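News from the Fidport workshop: the bin-picking cell

Those of you who come in on a Saturday will have noticed that the picking cell has been quiet for a while, and several of you have kindly asked after it. The short version is that it is back at work. The longer version, for anyone with a cup of tea to hand, goes like this.

The trouble began when the bins started to creep. Every time a finger brushed a wall, the metal shifted by a hair, and after 432 picks those hairs had added up to a gap you could slide a ruler into. The arm, bless it, went on reaching for where the wall used to be. We had blamed the gripper, then the cable run, and I spent a whole February evening retying cables that had been perfectly happy as they were.

The cure was plain old clamping. Both bins now sit hard up against each other, with bar clamps at the join, and we check them by hand before each run. After that comes the dull part, which I rather enjoy: touching the gripper to the walls very slowly, writing down each position, and doing it all again with the bars in. Bars near a wall are the real test, as the fingers need room to get down beside them, and so are bars lying across one another.

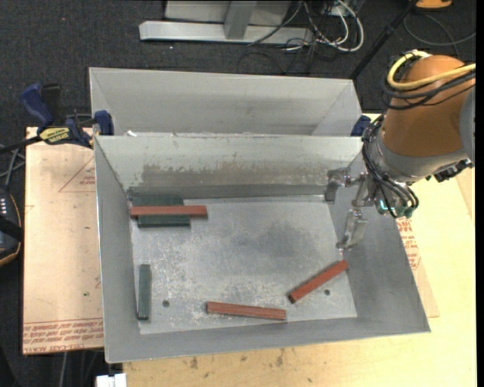 Bogdan Cozma wrote in to say that at Rongate they had the same creeping and clamped everything down too, only to find that the table itself was walking across the floor. He suggests drawing a pencil line round each table leg and looking at it once a week, and he would also like us to slow the last bit of the downward move, where he reckons most knocks happen.

We have done the pencil lines, Bogdan, and thank you! The slower move is in as well, and it will stay in until we reach 2000 picks and check the wall positions again. If you are using the cell before then, please don't loosen the clamps to tidy up underneath — leave a note in the book and I'll see to it.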